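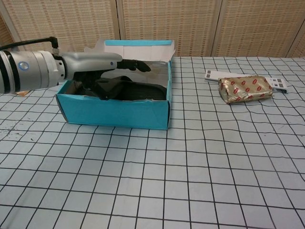 TISTDEN, July

Shoes and their boxes

Turquoise shoebox, lid up, with a black shoe in the bottom. Gold foil package with small red logos at the back of the table.

The gallery this month is about shoeboxes: how they open, how they wear, what goes back into them and what they get used for afterward. Readers of the Jaltia pages have asked for more on storage and less on polish, and shoe storage mostly comes down to the box. The notes are grouped by part of the box, with the wrapping and the shelf at the end. Sizes are from our own shelf on Hirano Street. Yours will differ.

The lid

The lid on the turquoise box folds back and stands up behind the opening. The inside is mostly white, with a turquoise strip along the top edge.

An open lid needs room behind it. On a table that is easy to find. On a shelf it is a problem, and a box with a lid that stands up has to be pulled most of the way out before you can reach in. A box with a separate lid can be opened in place if there is a hand's width above it.

When you close a box with an attached lid, check that the paper is folded down first. Paper caught under the lid keeps it from sitting flat, and the next box on the stack will lean.

If the fold has started to split, put a strip of paper tape along the inside. Clear tape works for a season and then yellows and lifts. Run the tape the full length of the fold, a little past the ends, and press it down with the back of a spoon. Leave the box open for a few minutes before you try the lid.

The edges

The top edge of the front wall is slightly worn, and the white cardboard shows through the turquoise in places. Colored boxes show this sooner than plain brown ones. The color is only on the surface, and the top edge gets the most handling.

A worn edge does not make a box weak. Look at the corners instead. Press each one lightly between finger and thumb. A good corner springs back. A soft one stays where you pushed it, and that box should go on top of a stack or be used for something light, such as laces and spare insoles.

We have tried going over bare edges with a felt pen. It looked worse. The pen never matched, and on one box it came off on a pair of pale canvas sneakers. Leave the edge alone or cover it with tape all the way around.

The inside

The shoe in the box has a textured black upper and a ridged sole.

Dark shoes in dark boxes are hard to see. If you keep several black pairs, a sheet of white paper in the bottom of each box makes it much quicker to tell them apart in a closet. The sheet also catches grit, and you can lift it out and shake it over the trash.

Ridged soles hold more dirt than they seem to. An old toothbrush run along the grooves gets most of it out. Do this over newspaper, the day before you plan to put the shoes away. A damp cloth comes next, then a night on the rack. Shoes that go into a closed box while they are damp will smell by the end of the month, and the cardboard will go soft underneath them.

Laid on their sides, heel to toe, two low shoes fit in most boxes without pressing on each other. Ankle boots usually need a bigger box than the one they came in, especially after they have been worn and the shaft no longer folds down the way it did in the store. Don't force them. A bent shaft left for a winter keeps the crease.

For leather and stiff synthetics, loosen the laces before packing and push a ball of plain paper into the toe. Fill it enough to hold the shape and stop there. Newspaper is fine for black shoes. For anything light, use white tissue.

The paper

Torn white paper sticks up at the left side of the box, behind the lid.

Most of the paper that comes with shoes gets torn the first time the box is opened. Save it anyway. Torn sheets are good for toes, and two half sheets cover a pair as well as one whole one. Flatten them under a book overnight if you want them to lie neatly. We keep a folder of them on the bottom shelf.

Throw away paper that has a waxy feel or a strong smell. Throw away the little packets too, once they are a few months old. They stop doing anything and they split.

If the paper is printed, keep the printed side away from the shoe. Most printing is harmless — some of it rubs off.

Foil and other wrapping

The small package on the far side of the table is wrapped in crinkled gold foil with a repeating pattern of red logos. It rests at a slight angle on a long white strip.

Foil wrapping is popular for small things given along with a bigger present. It holds a fold without much tape and it looks good on a table. It also shows every crease. If you want it smooth, cut the sheet only slightly larger than you need, fold once, and don't open the fold again. We gave up on smooth some time ago and now crumple the sheet lightly on purpose before wrapping, so that one more crease makes no difference.

When you pack a small wrapped item in the same box as shoes, put it in the space by the toe, with a sheet of tissue between it and the sole. Foil tears on a rough sole. Paper wrapping scuffs. For mailing, the small item should have a layer of plain paper over the pretty one, to be taken off by whoever opens the box.

Don't tape foil to the inside of a shoebox. It pulls the surface off the cardboard when you remove it.

The table

A light blue-gray tabletop with a grid of dark lines.

A grid is handy under any kind of packing work. You can square up a sheet of paper against the lines before cutting, and you can see right away whether a box is crooked. A sewing mat does the same job for less money, although most are too small for a full sheet of wrapping paper. Ours at home is a piece of shelf board with pencil lines on it.

Clear the table before you start wrapping. Scissors, tape and a bone folder are enough. A ruler helps if your table has no lines.

The shelf

We use a Flullero shelf, 90 centimeters wide, with the uprights set so that each bay takes a stack three boxes high. Higher stacks are possible but you end up lifting two boxes to get at the third, and after a while you stop wearing whatever is on the bottom.

Put the short end of the box facing out if the shelf is deep, the long side if it is shallow. Label the side that faces you. A strip of masking tape and a pencil is enough: color, type, season. We used to print labels. They looked nice, and then the shoes were moved to other boxes and the labels stayed where they were.

Keep the bottom shelf a few inches off the floor. In a basement, more than that. Cardboard takes up damp from below before you notice anything on the outside.

Heavy boots go low, sandals go high. Boxes you open every week should be at chest height, and if they are always being opened, consider leaving the lids off altogether and storing the shoes in an open tray. A box is for shoes that are resting.

Using a box again

A shoebox in fair condition will hold photographs, seed packets, cables, sewing things, receipts or Christmas ornaments. For photographs, line it first with plain paper on all sides. For cables, cut a few short cardboard dividers from the lid of a box that is past saving. For receipts, stand envelopes in it, one for each month.

Boxes with bright outsides are easy to find again. We have kept sewing things in a turquoise one for years, and people in the house know where the buttons are without asking.

When a box is done, take off the tape, pull the corners open and lay it flat with the other cardboard. Foil and coated paper go in separately, and the rules for those differ from town to town. In Tistden, foil wrapping goes in with the regular trash unless it is bare metal foil and clean.

Sending shoes in the mail

A shoebox alone is too thin for the mail. Put it inside a second box with crumpled paper on all sides, including underneath. If you have to send it with only paper around it, tape the lid down first along both short ends.

Tie the laces of the two shoes together loosely inside. Put a slip with your address in the box as well as on it. Outer labels do come off.

Next month on the Jaltia pages: hat boxes, and what to do with round lids. The Saturday packing table on Hirano Street is open as usual from nine until noon. Bring your own tape.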